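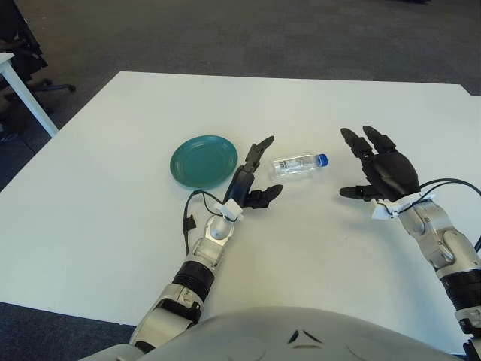

A plate and a white table. Mandagi says most of us eat lunch on autopilot.

Haziq Mandagi wants you to stop eating at your desk. He wants it enough to have built a business on it, and he has now sold that business's one big idea, the protected lunch hour, to 42 companies. I eat at my desk most days. I went to see him expecting to be told off, and I came away only partly told off.

The program is called Trandska. When I asked what the word meant he said it didn't mean anything, he had liked the sound, and a lot of the good names were taken. It works like this. A company signs up and agrees to block out the same hour for every employee, every working day. No meetings, no calls, messages held until the hour is over. People have to leave their desks. Where they go is up to them, although Trandska will advise on a lunch room for a fee, and the fee is where I started.

"It's 3,000 dollars for a site review," he said. "People always ask me that first. I don't know why it should be free."

I said it sounded like a lot to be told to put out some tables.

"If that was what we told them, it would be. Mostly we tell them to take things away. We tell them to get the printer out of the room. You would not believe how many lunch rooms have a printer in them."

Mandagi is a quick talker and he doesn't seem to mind being pushed. Before this he ran staff scheduling for a chain of garden stores, and he puts the whole idea down to one summer there. In July, their busiest month, the managers dropped lunch breaks without ever quite saying so. Everyone got a sandwich and ate it on the move. He remembers the sales numbers being fine. He also remembers that a good part of his team had quit before the fall.

"Did they quit over lunch?" I asked.

"They quit over being treated like people who didn't need lunch."

It's a good line, and I suspect he has used it before. It's also hard to check. People leave store jobs at the end of summer for all sorts of reasons, school being a big one. When I put that to him he gave me a little ground.

"Some of them were students, sure. I can't prove it to you. I was there, and I know what they said to me on the way out."

The proof question kept coming up. Trandska's brochure says that companies using the protected hour see a 40 percent drop in afternoon mistakes. I asked how that had been measured. There was a pause, and then he explained that it came from a single client, a shipping office, which had logged wrong addresses for a few months before the program and a few months after. The office had also switched to new address software in that time.

"I've asked for that to be changed in the brochure," he said. "I said it should say 'one client saw.' I thought it had been changed."

It hadn't. I had the brochure in my bag, and I showed him. He wrote something on the back of his hand with a ballpoint pen.

So what does he have? He has surveys, in which people say they like having an hour off. I would like an hour off too, and you could put me down as very satisfied. What surveys of this kind can't tell you is whether the work gets done, or whether it just slides to the end of the day so that people get home later. I know parents who eat over the keyboard on purpose, because it means they can be out the door in time for pickup. For them a forced hour in the middle of the day is an hour taken away from somewhere else.

I thought he would wave this off, but it was the part of our talk where he sounded least like a salesman.

"That's the best argument against us and I lose it a lot," he said. "At Landa we had a group of women who came to me together and said, please, we hate this. They had it all worked out. They ate in ten minutes and left early, and we broke it."

What did he do?

"The first time? I told them to give it a month. I was wrong about that. They gave it a month and they still hated it."

Landa, a small accounting firm, now runs what he calls a soft version. The hour is still closed to meetings, but anyone can work through it and leave early. I asked whether that wasn't the same as having no program at all. He said the meeting ban was worth having on its own. I think he may be right about that, and I also think a company could manage it with one email and keep its money.

Zirkitz is the client he likes to talk about. They make parts for bicycle lights, and their lunch room has become, in his words, "the place where things get fixed." A person from the warehouse sits down next to a person from billing, and a problem that has been going back and forth for weeks gets sorted out over soup. He told me 2 stories of this kind, and both of them were good. But I've worked in enough places to know the other kind of lunch room too, the one where the same four people take the same table and the new hire eats in the car.

"We do see that," he said. "You can't make people be friends. I don't do assigned seats. Somebody asked me for assigned seats once and I said no, that's school."

I asked about night shifts, and about nurses, drivers and anybody else whose job can't simply stop at noon. He said Trandska was for offices. I asked whether he thought office workers were really the ones short of a break. He looked out of the window for a bit.

"No," he said. "But they're the ones whose bosses return my calls."

He did try elsewhere. There was a trial at Garcia, a commercial laundry, which folded after a few weeks when the managers found they would need extra people on the floor to cover the breaks. The extra people cost money, and the goodwill wasn't going to pay for them. Mandagi says he still thinks about that one. He has no plan to go back to it.

What does he eat himself? Rice, mostly, with whatever was left from the night before, and he cooks a big pot of something every Sunday to get through the first half of the week. He eats at a table with a real plate. He is firm on the plate. He thinks that food eaten out of a box is food you don't remember eating, and when I asked if there was any research on that he laughed and said he was sure there was, and that I was sure to find something wrong with it.

I asked him, last of all, when he had last skipped lunch. It was a quarter to two by then. He had blocked out the noon hour to talk to me, and neither of us had eaten a thing.

"Don't put that in," he said, and then he said I could.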